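Codenach学生机器人小组中期进展报告

提交对象:Ernby教育基金
项目名称:Zeltcombe 收纳任务
报告日期:2023/5/22

一、先说结论

项目按计划走到了中期,三个阶段目标里有两个已经完成,第三个正在做。学生们的劲头比学期初还足,放学后的活动时间经常要催好几次才肯收工。这份报告把上次汇报以来的进展、数据、花销和下一步打算写清楚,也有几处需要基金方面给意见,放在第六节。

Zeltcombe是我们给这个任务起的内部代号,沿用的是活动室那栋楼的旧名。任务本身很朴素:机械臂把散放在地面上的瓶罐类物品夹起来,放进一个网状的筐里。听上去小孩子都会做,真做起来,抓取角度、夹持力度、放手的时机,每一样都够学生们争论一个下午!

二、目标完成情况

目标一:搭好一套学生能独立操作的遥控采集装置。已完成。开机、回零、检查夹爪、开始录制、保存,整套流程写成了一页操作单,贴在工作台旁边。新加入的组员照着单子做,第一次活动就能录下完整的一段。操作单改过好几版,最早那版是老师写的,学生嫌啰嗦,自己重写了,确实比原来好用。

目标二:积累一批可用于训练的示范数据。已完成,并且超出了申请书里的数量。到提交报告为止,共录制3,826段操作,经学生逐段复看、剔除不合格的以后,留下1,838段。留存比例看着不高,我们在第三节解释原因。

目标三:用自己的数据训练出一个模型,让机械臂在没有人遥控的情况下完成收纳。进行中。目前第一版模型已经跑起来了,能稳定地把夹爪移到瓶子附近,合爪的位置还经常偏。瓶子竖直放着时成绩好一些,横着躺在地上时就比较吃力。学生们给每次失败都记了原因,这份失败记录现在是全组最爱翻的东西。

三、数据为什么要筛掉这么多

开头录的那一批,大部分没有留下。原因有几类。最常见的是操作的同学中途停下来想下一步,夹爪悬在半空好一阵子,这样的数据拿去训练,模型也会学着发呆(我们真的试过,它真的会停在那里)。还有一类是同一个动作,不同的同学习惯完全不同,有人从正上方下去,有人喜欢斜着靠近,混在一起以后模型左右为难。

第三类问题出在放下的环节。筐的四壁是网格,夹爪如果伸得太低,指尖容易蹭到网边;放手太早,东西又会磕在筐沿上。学生们后来统一了做法:先把物品抬到筐口上方,停稳,再往下送。这个约定是他们开会投票定下来的,投票之前还各自演示了一遍自己的方案。约定执行以后,当天录的数据能留下来的明显多了。

筛选规则本身也由学生来写。一段数据要由两名组员分别看过,意见一致才算通过,意见不一致就放到一个单独的文件夹里,下次活动时一起讨论。有几段争议数据在大屏幕上来来回回放了很多遍,最后大家从里面看出了腕部视角的一个毛病:夹爪合拢以后,手指会挡住瓶身的一部分,单靠这一个视角很难判断夹得深不深。这个发现直接影响了我们下半程的计划。

四、学生在学什么

申请书里写过,我们希望学生把编程、机械和数据分析放到同一件事里学。现在可以说,这一点比预想的实现得更自然。

编程组原来只会写控制小车的简单脚本,这学期开始自己写数据检查工具。第一个版本只能看文件有没有损坏,后来加上了动作时长统计,再后来能自动标出停顿过久的片段。工具取名叫Egilsson,来源是组里传阅的一本冒险小说,现在全组说“先过一遍Egilsson”已经是口头禅了。

机械组的主要工作在夹爪手指上。他们试过几种不同的内侧表面,比较哪一种夹圆柱形的东西不容易打滑,每次更换以后都按同样的顺序重新测试,把结果画成图表挂出来。这一组原本对写记录兴趣不大,现在的测试记录是全组最完整的。

训练组人数最少,要等的时间最长。模型训练一次要跑很久,等待期间他们就去帮别的组,结果成了最了解整个项目的一群人。有一次他们提出,模型在横放的瓶子上失败,可能和示范数据里横放的样本太少有关。编程组当场把数据重新分类统计,确认横放样本确实偏少,于是接下来的采集就专门补这一块。从提出猜想到查数据再到改计划,全程没有老师插手,我们在旁边看得非常高兴。

也有做得不够的地方。组与组之间的交接还是靠口头说,漏过几次事情。有一回机械组换了手指没有通知编程组,整个下午录的数据都用错了标定参数,只好全部作废。现在规定换任何零件都要在白板上写明,执行得还算认真。

五、经费使用

经费使用与批准的预算一致,没有超支。支出集中在夹爪手指的材料、备用线缆和数据存储三项。存储的花销比其他两项增长得快,录像文件很占地方,我们已经把剔除的数据压缩后另行存放,给后半程腾出了空间。备用线缆还有富余,估计可以用到项目结束。

原计划购买的一批专用测试物品没有买,改用日常的瓶子和罐子。学生们认为大小、颜色、盖子形状各不相同的东西更能考验模型,我们同意这个看法。节省下来的部分暂时没有动用,希望按第六节的方案调整用途。

六、下一步计划与需要确认的事项

后半程的工作到7月结束,安排如下。

继续补录横放物品的示范,每次活动固定留出一段时间。训练第二版模型,和第一版在同一组测试物品上对比,测试物品的摆放位置提前画好,两版各测同样的次数。7月举办一次公开展示,由学生讲解,机械臂现场演示,成功和失败都照实给观众看。

需要基金方面确认的有两件事。一是能否把节省下来的测试物品费用,用来添置一个固定在侧面的摄像头及支架,弥补腕部视角被手指遮挡的问题。二是公开展示能否邀请基金的工作人员到场。学生们非常希望有人来提问,问得越细越好,他们已经开始互相模拟答辩了。

另外,我们打算把操作单和数据筛选规则整理成一份小册子,送给其他学校的社团。如果基金方面对版式或署名有要求,请在回复中一并告知。

七、附图

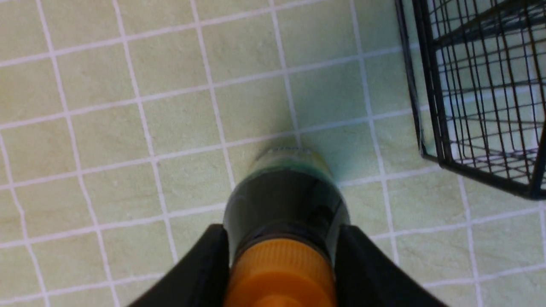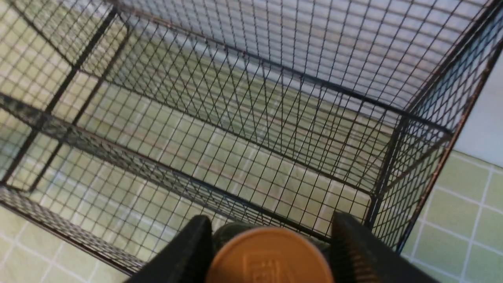
附图:Zeltcombe收纳任务,腕部视角。上图为夹爪与橙色盖的深色瓶子,下图为夹爪夹着带盖的圆柱形容器,位于黑色网筐上方。

Codenach学生机器人小组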